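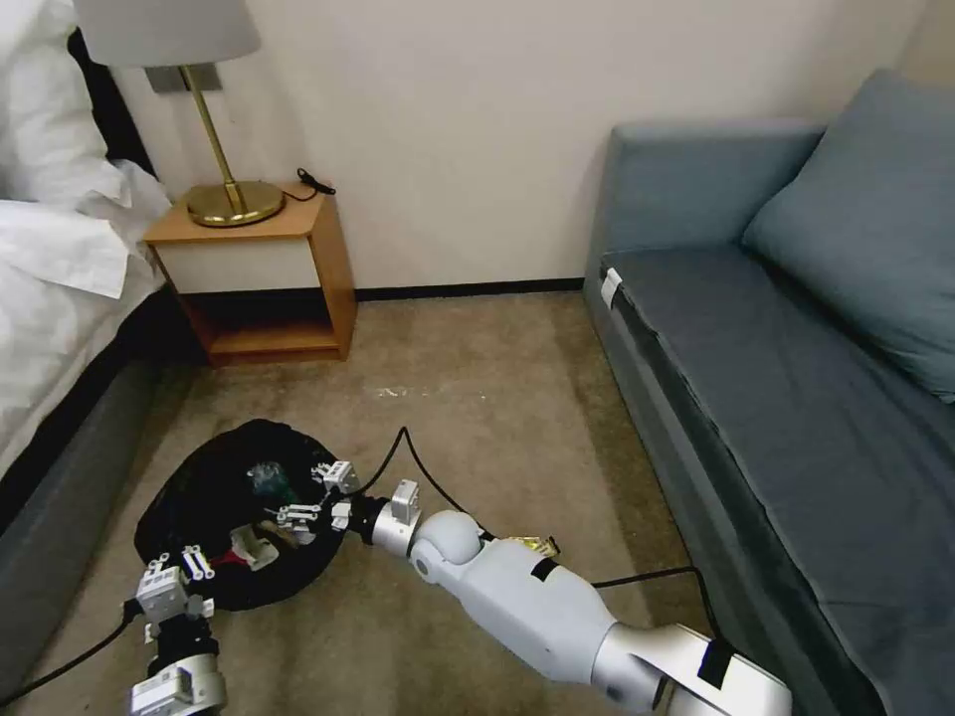 Skitdale Film Club - Common Questions

How do I join?
Sign up at the box office or through the Netport page. Membership is $50 a year and runs from August to August.

What do members get?
Three free screenings and early booking for the Vokdale weekend.

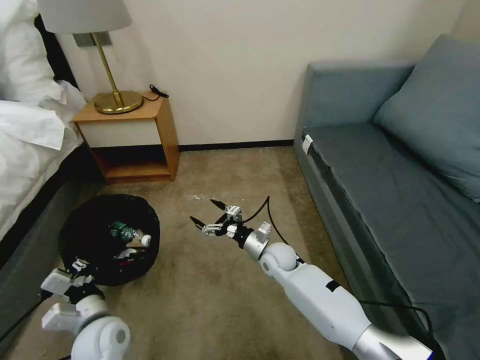

Guest tickets are sold at the door only, and each member can bring one guest per film.

How big is the theater?
It has 137 seats. Seating is open except at premieres, when the first two rows are held for speakers.

Do you show films with subtitles?
Yes. Anything not in English is subtitled - we don't run dubbed prints. 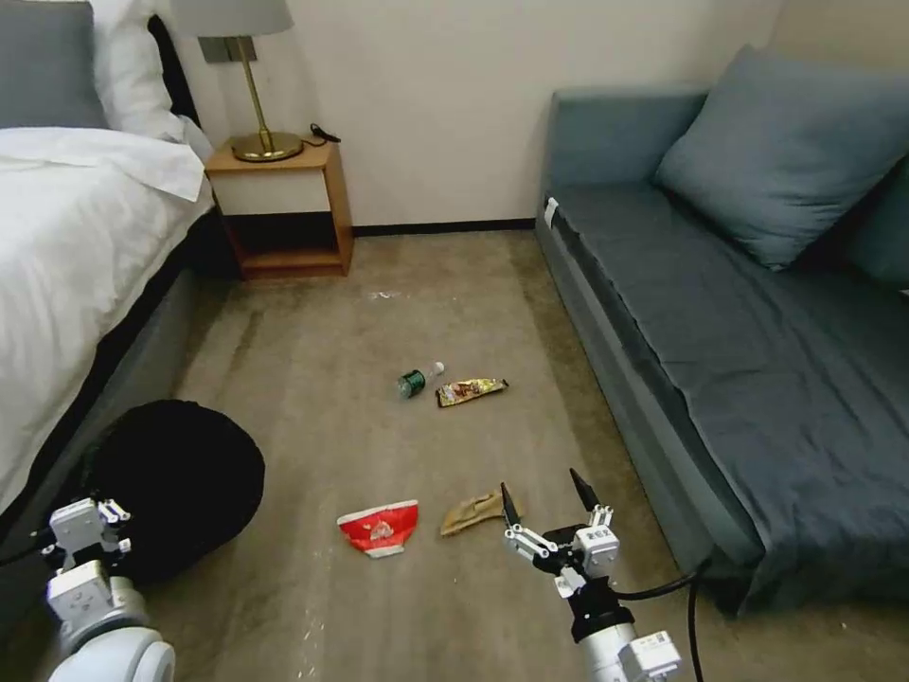 Captioned showings of English-language films are marked CC on the schedule.

Can I get a refund?
Yes, up to 3 hours before the show.

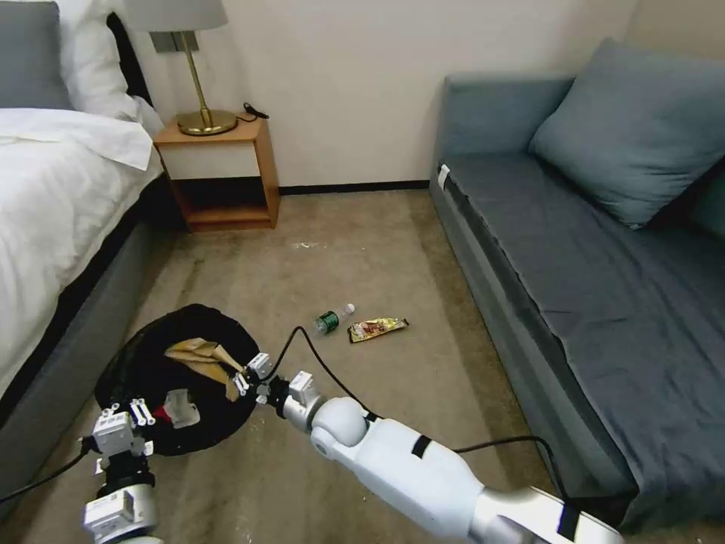

Refunds go back to the card you used. Cash tickets are refunded at the Alcaraz Street window.

Last updated January 18, 2019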